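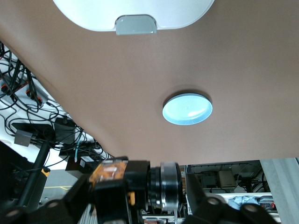 Why not drop the wrist view altogether, the Casurthorpe group asked on the call, if most of what it sees is furniture and cable. Fair question, so I ran it.

20th March. Bilby, reach-and-retract policy, same 227 demos for both runs. Thirteen were thrown out for late timestamps, which leaves 214. Run A keeps the wrist stream, run B gets joint state and the overhead view only. 12 rollouts each, start poses from the Vorkstead list.

A is steadier near the curved edge of the brown surface. B drifts toward it and corrects late – twice I hit stop. Out in the open I can't tell the two apart.

Glowing round light in the brown surface may be acting as a landmark for A. Need to mask it and rerun before saying anything about cables.

Old September checkpoints use the other crop, don't mix them in. Logs are in the Karunaratne folder, runs 1 and 2.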